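Give the Backup Goalie a Night

I love a backup goalie. I love the long walk to the crease, the extra tug on the straps, the whole bench banging sticks for a guy who has spent most of the winter opening and closing the door. So let me say this as loudly as I can: Odstead should start Dexter Padilla at least 2 times a month, and they should start doing it now!

Rommel Agbayani is terrific, and I'd never argue otherwise. But he played nearly every minute last season, and by the playoff series with Morska he was going down early and getting beaten up high. Coach Efren Tan stuck with him anyway. I understood it, and I still yelled at my radio. 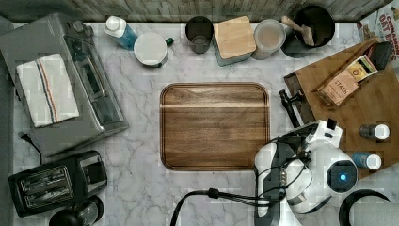

Padilla spent July at the Buenaventura rink, taking shots from anyone who would shoot, and the kid looks quick. His glove is better than it was and his rebounds go to the corners now (mostly). What he needs is games. A wooden tray sitting empty on a marble countertop is a handsome thing, but I always want to see somebody carry supper on it, and I feel the same way about a goalie in clean pads. Put him in! Put him in on the road, in a noisy building, against a team that shoots from everywhere.

Will it cost us a point or two in the standings? It might. I'd trade them happily for a rested Agbayani in the spring and a second goalie who has already been scored on, shaken it off and made the next save. Besides, there were 300 of us at the preseason scrimmage, and the biggest cheer of the night was for Padilla's pad stop on Jerome Ambrosio. I was hoarse all the way home.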